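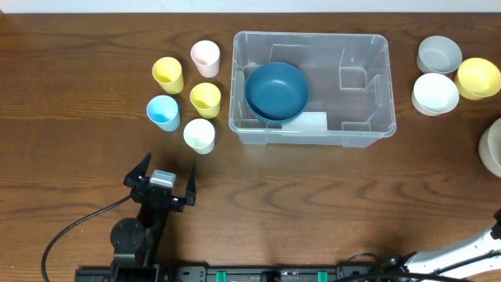 ## The cup situation

So June is when I finally deal with the kitchen, and this year I started with the stuff I've been putting off the longest, the small dishes. You know the ones. Little cups, little bowls, the things that were bought for one birthday party and then moved with me twice.

I got everything out onto the big table, and I have to say the little cups look so cheerful against that dark wood! Pink, yellow, light blue. I'd been keeping them stacked up behind the flour where I couldn't see any of them, and I'd sort of forgotten I liked them. My neighbor Gisela Gerlach gave me the set when she was clearing out her own cabinets, and she made me promise to use them for something. So far they've held olives, birthday candles, paint water (sorry, Gisela) and one very sad basil seedling.

The teal bowl is my favorite thing in the whole kitchen. It's the one I grab for cereal, for beating two eggs, for the lemon halves I swear I'm going to juice later. It got first dibs on the clear bin, and it takes up a good part of one side, which left me the other side to play with.

## What I tried

My first idea was to put the cups in there too, all standing up next to the bowl. Very pretty, and totally annoying. I had to move three cups every time I wanted the bowl, and I want the bowl every morning.

Then I nested the cups and laid the stack on its side. It rolled. I put a dish towel under it and it rolled a bit less, and then I was a person using a dish towel to hold up cups, so I quit and made coffee.

What I've settled on for now:

- bowl stays in the bin, on the left, always
- cups get nested and live on the shelf right above, at the front this time
- the empty side of the bin is for whatever's in rotation that week (measuring spoons at the moment, plus the good peeler)

I like a clear bin for this. I had a lovely wicker basket from Alley in the same spot before, and I never knew what was at the bottom of it. I found a bag of birthday napkins in there from the old apartment. With the plastic I can see the wood of the shelf right through it, and if there's a crumb situation going on, I know about it.

## Still to do

The drawer by the stove. I'm scared of the drawer by the stove. Orlando Huamán from my pottery class says to dump the entire thing in a box and only put back what you go looking for over the next month, and I think he's probably right, but that means having a box in the hallway for a month and I know myself. It would become furniture.

I also have something like 200 rubber bands saved from bunches of scallions, so if anyone has a use for those, please, I'm begging.

Next up is the tea shelf. I have two tins of the same jasmine because I forgot I'd bought the first one, and a box of something with a label so faded I'm going to have to smell my way to an answer. If you've got a system for tea that doesn't involve buying more tins, leave it in the comments!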